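Event Technology and Production
Unit 6 handout: Projection for outdoor shows
Instructor: Wendy Kershaw
Posted April 24, 2020

Read this before the lab. The worksheet at the end is due at the next meeting. Bring a calculator.

1. Where we are

Last unit covered loudspeaker placement for open sites. This unit covers picture: getting a projected image onto a building, a wall or a rock face and keeping it there for a full season. Most of what you learned about indoor projection still applies, but the surface is no longer flat or white, and the projector usually lives outdoors.

2. Brightness

Projector output is given in lumens. What the audience sees depends on how many of those lumens land on each square foot of surface and how much of that light the surface sends back. The first part is simple division:

light on surface = projector lumens / image area in square feet

The result is in foot-candles. Multiply by the reflectance of the surface to get a rough value for image brightness in foot-lamberts. Clean white paint may reflect most of the light. Weathered sandstone reflects a good deal less, and dark brick less again. Always measure on site if you can. Published tables assume clean, dry material.

Remember that the full raster counts as image area, including the parts you have masked to black. If the building fills only half of the raster, half of your light is wasted. Rotating the projector to portrait often helps with towers.

3. Ambient light

Street lamps, shop windows and the moon all add light to the surface and reduce contrast. Take readings at show time, in the same season as the show if possible. A reading taken in winter tells you little about a 9:30 start in June, when the sky may still be bright. Ask the site owner in writing which fixtures can be switched off and who has the key to the panel.

4. Throw distance and lenses

throw ratio = throw distance / image width

Example: a tower position 200 feet from a wall, with an image 40 feet wide, gives a ratio of 5:1. You would look for a long-throw lens that covers 5:1 somewhere in the middle of its zoom range. Avoid designing to the end of the range. Positions move during setup and you will want some room both ways.

Long throws make small movements large. A tower that sways a little in wind will move the picture by inches at the wall. Ballast the tower, guy it where permitted, and keep crew off it during the show.

5. Stacking and blending

Two projectors aimed at the same area (a stack) add brightness and give you a backup. Two projectors side by side with an overlap (a blend) add width and resolution. For blends, plan on an overlap of at least 15 percent. Black level is the usual problem: the overlap zone looks gray when the content goes dark. On rough stone this is less visible than on a smooth screen.

Case: Rendthorpe

The Rendthorpe mill show used 4 projectors on one tower, arranged as two stacks with a blend down the middle of the facade. Alignment drifted during the first week. The cause was heat in the enclosures, where the exhaust from the lower units was feeding the intakes of the upper ones. Sundqvist, the contractor, added baffles and moved the intake to the side. After that the crew realigned once a week instead of nightly.

Case: Sastolitz

At Sastolitz the projectors were installed in a permanent concrete housing behind glass. Ordinary window glass cost light and produced a faint double image. It was replaced with coated glass and tilted slightly. Note for your own designs: allow for cleaning access on both sides of the pane.

6. Show control

Every projector, media server and lighting console should follow one timecode source. The Teltex controller in our lab can send timecode and also fire shutter commands over the network. Shutters should close whenever no content is running.

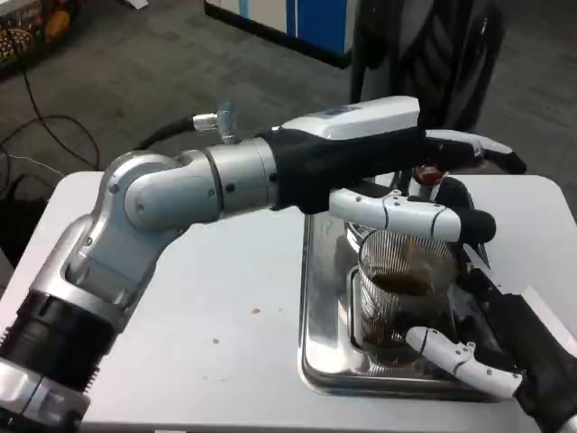 Fig. 6.1. Robotic arm and gloved hand over a tray.

7. Lab and worksheet

Work in groups of 3. Each group will set up one projector, calculate the throw ratio, measure light at five points on the wall and compare the average with the calculated value. Differences over 20 percent need a written explanation.

Worksheet problems:

a) A 20,000-lumen projector fills an image 40 feet wide and 25 feet high. Find the light on the surface in foot-candles.

b) The surface reflects 35 percent. Find the brightness in foot-lamberts.

c) Repeat both for a stack of two.

Reading for next time: chapter 9, sections on weatherproof enclosures and power distribution.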